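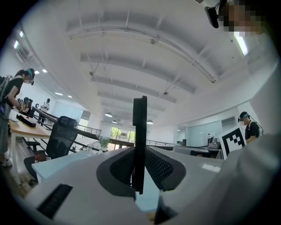 Nidow will put its next round of handheld gripper purchases to tender in February, according to a planning note dated January 29, 2026. The note covers grippers, head-mounted units, marker boards, carry harnesses and power distribution for the company's open-plan work floor. Power is listed first. Table positions there currently run from portable strips, such as the black one on the wooden table, and the note proposes replacing these with fixed outlets before any new hardware is delivered. Marker boards, the square black-and-white type propped on a desk on the right, are treated as consumables and budgeted by the year.

The plan calls for 34 gripper units in matched pairs, with 64 spare finger pads held in stock. Two suppliers, Urkatmont and Rallis, have been asked for quotes. Urkatmont offered a base price of 802 dollars per unit without service. Rallis quoted a higher figure that includes two years of repairs and a loaner for any unit out of use longer than five working days. Nidow has not said which it prefers. Both quotes exclude shipping and tax.
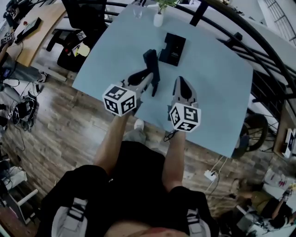

Unit price accounts for a little over half of the expected spend. The remainder goes to mounts, cables, harnesses and bench work, and these lines were underestimated in the last budget. Marker cubes are priced separately by both suppliers. With one white cube on each gripper, as on the pair held over the light blue table, an operator position needs two cubes in service and one in reserve. The harness line has been raised as well: shoulder straps are now bought per operator instead of per position. Cable replacement is set at some 411 dollars a quarter, to be reviewed after the first two quarters.

Gremon, which handles calibration for Nidow under a separate contract, asked that deliveries be split into two batches. Its bench can accept only one batch at a time, and units that arrive uncalibrated would sit in storage while the warranty period runs. The planning note adopts the request and moves the second batch to the following quarter. Payment terms are to be matched to the split, with the balance on each batch due after acceptance.

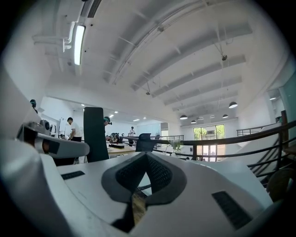
Can existing grippers be kept in use alongside the new ones?
Existing units stay in service until their pads and housings reach the wear limits set by Gremon. They will be assigned to separate positions, and a pair may not combine an old unit with a new one. Spare parts for the older model have their own budget line through the end of the year.

Quotes are valid for 60 days from issue. Suppliers must confirm lead times in writing before the tender closes.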